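Ticket 200: Two-arm cell – gripper wrist cable snags and the "clear to reach" rule
Project: Ladlow bench cells
Opened by: Hafiz Goh
Assigned to: Thaís Fontes
Also following: Seema Sachdeva, Puspita Sutanto
Status: Closed, rule updated
Opened: November 2024

Original report (Hafiz Goh)

Cell 2 keeps dropping into a protective stop when both arms go for the center bin. The log gives a joint torque warning on the right arm and then everything freezes, which is what it should do, so full marks to the stop. What I can't work out is the cause. Same pick plan as cell 6, same tools, same bin. Cell 6 has run without a single stop since we commissioned it.

Things I have tried:
Restarted the controller
Re-homed both arms
Ran each arm alone through the pick path at reduced speed (fine, both of them)
Swapped the pick order

Ran both together again and got the stop on the second pick.

Reply (Thaís Fontes)

Great report, and thank you for trying the arms one at a time before writing in! That already narrows it down a lot. If each arm is happy alone, I would leave the motors and the homing out of it and look at what changes when they share the space.

Two questions. Where does the right arm wait while the left arm is picking? And is the camera cable on the right wrist clipped at the elbow, or does it hang free from the wrist down to the lower joint?

Please don't raise the torque limit to get through the shift. I know it is tempting. The bench standard says a limit stays where commissioning put it until someone has found the cause and written it down.

Reply (Hafiz Goh)

Limit untouched, promise. The right arm waits fully extended, beside the bin. Cable is free from the wrist down, no clip at the elbow. I went and looked at cell 6 and it has a clip there, so you may be on to something.

Reply (Thaís Fontes)

Lovely, that's the difference. With the arm stretched out the slack stands up in a tall loop, and when the wrist rolls to square up with the bin the loop gets pulled tight. The joint feels that as a load. Alone, your test used a shorter roll, so there was enough cable to get away with it.

Could you do the following, with the cell in manual mode and the enable switch in your hand:
Put a clip at the elbow on the right arm, same spot as cell 6
Roll the wrist to both ends of its travel and watch the loop
Do the same for the left arm, even though it hasn't complained

Reply (Hafiz Goh)

Clip fitted. The right wrist now rolls to both ends with slack to spare. Left arm was fine on one side and rather snug on the other, so it got a clip too. Ran 14 paired picks, no stops. Very happy with this one.

Comment (Seema Sachdeva)

Jumping in from the standards side, because this is a good chance to fix a gap. Our cell checklist (the one we took over from Teoh) asks if cables are "secured." Hafiz could have ticked that in good faith, as the cable was tied down at the base. It says nothing about slack at full reach. It also says nothing about the waiting position, and I don't love an arm waiting at full stretch next to a shared bin. The path for the other arm gets very narrow.

Can we write both into the checklist before the next cell goes live in January?

Reply (Thaís Fontes)

Yes please! Draft wording is below. I kept it short so that people will read it at the bench.

Updated checks for two-arm cells

1. Shared bin. The bin sits in the center of the table, long side running front to back, so each arm has a full side to come in from. One item in the bin for the first run, and that item must be on the approved tool list.

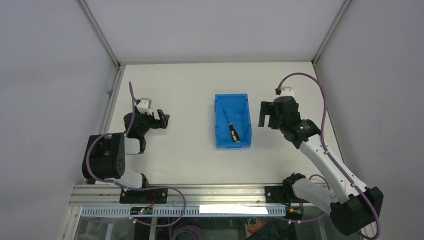

2. Cable slack. Extend each arm to its longest working reach and roll the wrist to both ends of its travel. The camera cable must keep a visible loop the whole way. Fit an elbow clip if it pulls straight at any point.

3. Waiting position. While one arm is inside the bin, the other waits folded back on its own side with the gripper open. Full extension is for picking only.

4. Limits. Torque and speed limits stay at commissioning values. Any change needs a ticket with the cause written in it and a second name on the approval.

5. Paired run. Start at reduced speed, both arms together. Single-arm runs are useful for fault finding – they don't count toward sign-off.

Comment (Puspita Sutanto)

Read through it and I'm a fan. One small edit to check 2: I would add "repeat after any camera swap," as the Fostov people tend to re-route the cable when they change a module. Otherwise good to go from me.

Reply (Thaís Fontes)

Added, thanks Puspita.

Resolution

Cause: unclipped camera cable on the right arm pulling tight during wrist roll at full reach.
Fix: elbow clips on both arms, waiting position moved to folded.
Limits changed: none.
Follow-up: Hafiz to save the new waiting position in the cell 2 program backup. Seema to replace the old checklist in the bench binder and on the shared drive.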